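Heitmann plans limited-service hotel in Tolldale

2022-09-12

Heitmann has filed plans for a limited-service hotel next to the rail station in Tolldale, the first new lodging project submitted in the city in three years. The developer is seeking a zoning variance for building height and expects a decision in December.

The proposal covers a vacant lot and a former bank branch, which would be torn down. Guestrooms would occupy the upper floors, with a breakfast area, a small gym and two storefronts at street level. Heitmann has signed a letter of intent with Vetel to manage the property but has not said which brand it will carry.

"Most of our demand study came back as weeknight business," said Jasmina Karagiannis, development director at Heitmann. "People are working in Tolldale and driving to Jestton to sleep. We think a good share of them would stay if they had a room near the station." 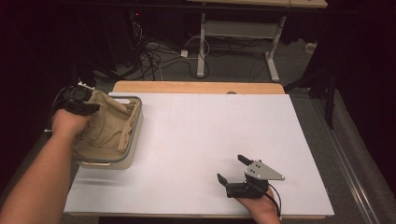 Jestton, 17 miles to the east, has most of the region's supply, with around 1,000 rooms open. Several owners there have put off renovations this year, citing the cost of labor and furniture. Karagiannis said Heitmann has already priced its guestroom furniture and does not expect to reopen that part of the budget.

Parking is likely to be the main issue at the hearing. The plan calls for 30 spaces on site, fewer than city code requires, and the developer wants to lease the rest from the station garage overnight. Nearby shop owners have asked for a traffic study before any vote is taken.

If the variance is approved, demolition of the bank branch would be the first step. Heitmann has not announced a construction lender or an opening date.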